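Lirnby group trains two-armed robot to wait its turn

Robots with two arms often fail at simple table work for a dull reason: both arms go for the same object. A team at the Lirnby laboratory has published a training method that makes each arm predict the other's next movement before it commits to its own.

The method, called Bikholm, was developed by Hwa-young Ham and Eetu Huttunen. It adds a small second network to an ordinary imitation-learning policy. Every 80 milliseconds this network compares the planned paths of both grippers and lowers the priority of whichever arm is further from the target.

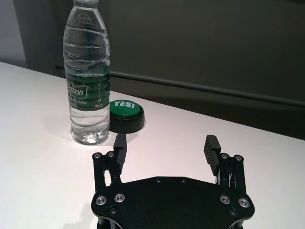
Training used 1,339 demonstrations recorded by human operators, most of them lasting under a minute. The wrist views are processed at a lower resolution than the overhead view, which keeps the whole policy small enough to run on one desktop graphics card. Depth sensors were left out. According to Huttunen, earlier versions that used them gave poor readings on clear plastic and were no faster.

In 200 test runs with the second network switched on, the arms blocked each other in 35. The authors count a run as blocked if either arm has to back off before first contact with the object.

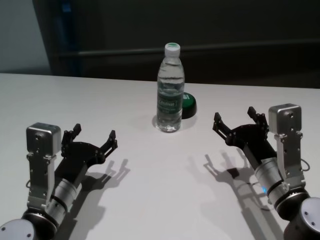 Photo: Venla Peltonen / Lirnby

Most of the remaining failures came when the object stood almost midway between the arms, so that the priority changed hands several times in quick succession. A fixed delay before each change reduced this but slowed the other runs.

Tapio Saarinen of Irnow, who did not take part in the work, said the results were sound but covered a single table height and one type of gripper. Ham said tests with moving objects are planned for September. The code will be released after that.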